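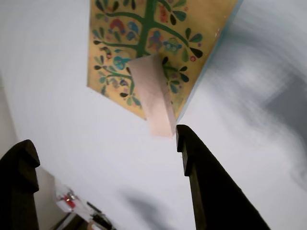

I have spent most of July defending a robot that drops things, and I'd like to keep going a little longer, because the way it drops them is the most interesting thing to happen in our workshop in years. Our two-finger gripper lets go when it loses confidence. It doesn't crush and it doesn't hang on and drag. It opens, the thing falls, and the arm backs off and waits for a person. The complaint going around is that this makes it useless for household work, where everything is an odd shape and half of it is painted, like that yellow panel with the green tree and the pink block against it, with the two dark fingers standing wide apart below. I look at a gap that wide and feel relieved, and I want to explain why!

The fault that started the argument happened at the Irkdale site just after 3 p.m. The arm was on its 142nd pick of the shift, lifting a ceramic dish out of a tray, and the force reading from the left finger froze. It didn't drop to zero, which the software would have caught at once. It stuck at the last good number, a perfectly believable number, and the controller went on squeezing and reading the same value back. The dish broke. A piece of it went over the guard and landed by Wilfredo Padilla's shoe. He was fine. He swept up, wrote two pages, and had the cell locked out before I'd even heard there was a problem.

Those two pages are a wonderful piece of writing and I wish every shop in our business could read something like them. Wilfredo didn't write "sensor failure" and go home. He pulled the log and found 1,258 identical readings in a row, and he asked the question that should have been asked when the cell was built: when does a real hand ever feel exactly the same thing that many times running? Never. Real contact is noisy. Fingers flex, motors hum, the object settles. A signal with no jitter in it is a dead signal, however sensible it looks.

So now there's a check. If 50 readings in a row match to the last digit, the gripper opens and the arm stops where it is. It's a few lines of code. I love it. I've shown it to people at dinner.

It also has a cost, and here I part company with Gerardo Belmonte, whose work on the Mangubat line I admire and who thinks we've overreacted. His case is a decent one. A gripper that opens whenever it has doubts will drop good parts for bad reasons, and he can point to the week after the change, when the Eltness cell stopped so many times that the operators started resetting it without looking. That last bit should scare anyone. An alarm that people clear by habit is worse than having none, and Gerardo is right to hammer on it.

Where I think he goes wrong is the remedy. He'd like to raise the limit until the stops go away. But the stops were telling us something! When we finally took the Eltness gripper apart, the connector at the wrist was worn and the cable had been pinching every time the arm reached low and turned. Most of those "false" alarms were true ones, very short, a blink at a time. Fix the cable, and what's left is a handful of stops that an operator will bother to walk over and look at. If we'd raised the limit we'd have had a quiet cell and a bad wire, and quiet cells with bad wires are how you get a broken dish by somebody's shoe.

I should be fair about dropping things, too. Letting go is the right default for a light object over a table. It's a terrible default for a pan of hot oil, or for anything held above a person, and I don't want our little rule copied into places it doesn't belong. The Valine people are working on a version that lowers first and opens second, and keeps a mechanical brake in the finger so it can hold a heavy load with no sensor at all. It's slower and it costs more, and I think it's the best idea I've seen this year. I'd pick it tomorrow for anything heavier than a soup bowl.

For the rest of us, there's a cheap thing to try this month. Unplug the force sensor in the middle of a grasp, with nobody inside the guard and something you don't mind losing between the fingers. Then do the harder test and feed the controller a frozen value for 60 seconds. Plenty of machines will pass the first and sail straight through the second, squeezing away happily. Ours did, for two years, with me signing the inspection sheet.

Wilfredo has the broken dish in a jar on his bench, by the way. He's asked me for a second jar, for the connector.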